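To: automation-purchasing list
From: Razia Lodhi
Date: 29 May 2021
Subject: Re: Two-arm budget, simulation first or hardware first?

On the list, Egilsson wrote:

> We have the same argument every year. The engineers want the robot on the
> floor as soon as the money is approved, and I am the one who has to find
> the money for grippers, guarding and spare cables after it arrives. Has
> anyone here put simulation into the capital request as its own line? If
> so, did your finance people accept it, and what did you leave out of the
> hardware order as a result? We are looking at a two-arm unit for a
> tool-handling job and I have to send in a first number before the
> November round.

Yes, we put it in as its own line, and finance accepted it on the second try. The first time I had it under "software, misc." and it was struck out the same afternoon. The second time I called it "workcell planning" and listed what would be decided with it, and it went through without a question.

Our job is close to yours. Kalura is the name of the project here. It covers a two-arm unit that has to pick up and hand over hand tools in a small room with a cabinet on one side and a wooden bench surface on the other. We have not bought the arms. The plan is to finish the layout work in simulation, fix the gripper list, and only then ask for firm quotes.

The simulation line was $3185 for the year. That is one seat, the support plan and a training day. It does not include my colleague's time, which comes out of the engineering budget whether we like it or not. If your finance group charges labour back to projects you will need to add that.

What I would put in the request, in the order we did it:

1. The room. Measure it yourself and model the big things first, meaning walls, doors, cabinets and benches. We used whatever textures came with the package. The tiles and the wood grain make no difference to the budget. The size and angle of a large panel beside the arm does, and we changed our mounting position on paper after looking at one view from behind the robot.

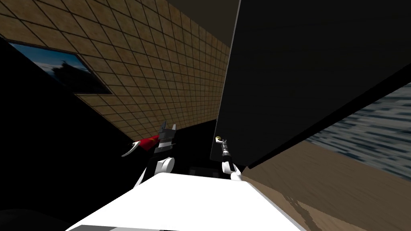
2. The grippers. We had one line for "grippers, pair" and it should have been two lines. The left arm in our model has a grey parallel gripper with two squared fingers, and the tool with the red handle and the curved blade is meant for that side. The right one is a smaller, dark gripper. They will not cost the same and they may not come from the same supplier. Kostari quoted us on a matched pair because that is what I asked for, and I had to go back and ask again.

3. Fingers and finger pads. Treat these as consumables and put them in the operating budget. I asked for 3 sets per arm for the first year. I have no idea yet if that is right.

4. Guarding. Leave this until the reach is settled. We had a quote for a full enclosure before anyone had worked out where the base would sit, and it was no use to us afterwards. Anything with a blade in it will get a separate look from your safety people, so book them early.

5. Lighting. I left this off and had to add it. If your unit relies on cameras, a dim corner in the real room costs money to fix. An electrician's visit is cheap next to the arms but it still needs a line and a purchase order.

6. Delivery and installation. Ask for these as separate prices. Ladia gave us a single figure at first, and when they split it the installation half was open to discussion and the freight was not.

As to what came out of the hardware order, we dropped the second mounting frame and moved the spare controller to next year. I would not promise your finance people a saving. I told ours that the simulation would make the quotes comparable, and that has held up so far. Before, each supplier had assumed a different layout and I could not line the numbers up.

On timing, allow 12 weeks from a working model to a request you are willing to sign. We planned on six and missed it, mainly through waiting on suppliers for drawings. With a November round you have enough room if you start on the measurements soon.

I can send you the spreadsheet with our prices taken out. It has a tab for the arms, one for everything that bolts to them, and one for the building work. Write to me off the list and tell me which currency you work in, as the freight tab is set up for Canadian dollars and needs a bit of fixing for anything else.

If anyone else has bought different grippers for the left and right arms, I would like to know how you handled the spares.

Razia Lodhi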